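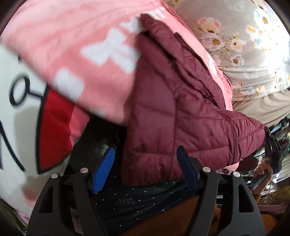

4.2 Mixed piles on soft surfaces

The second group of household materials concerns textiles which are kept together although they have very different thickness. In the homes we visited in Grivdale, winter outerwear was often put down on top of bedding, and it stayed there until somebody had time to sort it. We call this arrangement a mixed pile. It is common in November, when the warm jackets are already in use but the summer things are not yet packed away.

2 Comments 7 Shares

A mixed pile is difficult to describe by weight alone. A quilted puffer jacket has large volume and small mass, and its stitched channels let it bend easily along one direction and much less along the other. A plush blanket is heavier and follows the surface under it. When the jacket is lying on the blanket, the border between the two items is therefore seldom a straight line, and the person who sorts must decide where one item finishes before picking up anything. Colour helps in this decision. In the pile shown in Figure 7, the maroon of the jacket is easy to separate from the pink of the blanket, whereas the flowered fabric behind has a more quiet, greyish tone and could be taken for a background.
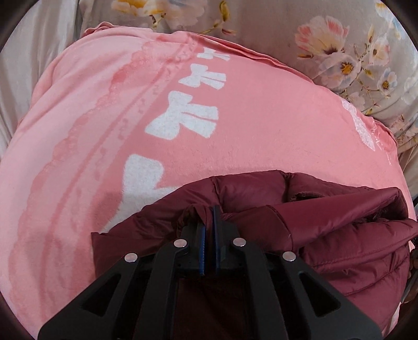
Figure 7. Maroon quilted garment lying on a pink plush blanket with white bow motifs; flowered fabric behind.

The printed decoration gives a second kind of information. The bows on the blanket follow a diagonal line, and the nearest one is partly hidden under the garment. A repeated motif of this type shows the direction of the cloth even when the corners can not be found. In our coding scheme, which we adapted from the Furnival list of domestic fabrics, such a motif is recorded as a "guide mark", together with borders and stripes that run along the length of an item. Creases were recorded separately, as they change each time the item is moved.

We also asked the participants in what order they would put away a mixed pile. Of 135 answers, most began with the jacket, and the usual explanation was that it needs a hanger and not a shelf. The blanket was left for last – several participants said that they prefer to fold a large thing on a cleared bed. A smaller number wanted to fold the blanket first with the jacket still inside, and to take both to the cupboard in one trip. We kept these answers in the analysis, although they do not fit well to the order proposed in the Lenda household survey.

The complete collection has 1,050 coded items. Puffer garments were the category on which our two coders disagreed most, mainly about whether a bunched jacket should be coded as folded. After discussion, we decided to use "folded" only if at least one edge was laid along another edge, and "bunched" in all other cases.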